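Oluwaseun Dauda keeps the Florniven cell running. Quick chat, 2 pm, he was halfway out the door.

"Grippers first. Every 1,000 cycles I pull the pads, wipe teh fingers, check the bolts." Torque? "By hand, last bit. Never the drill." The drill is for covers only, he says, and there are 28 screws on those.

Worst fault so far: a cable rubbed thru in November. "Now I look at it every shift."

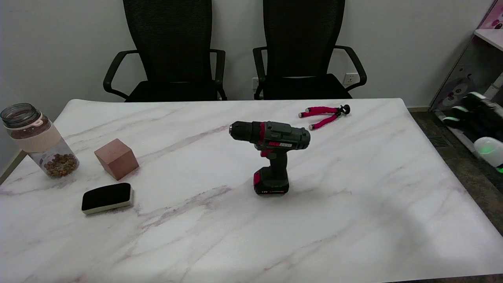

*The cordless drill, standing on its battery.*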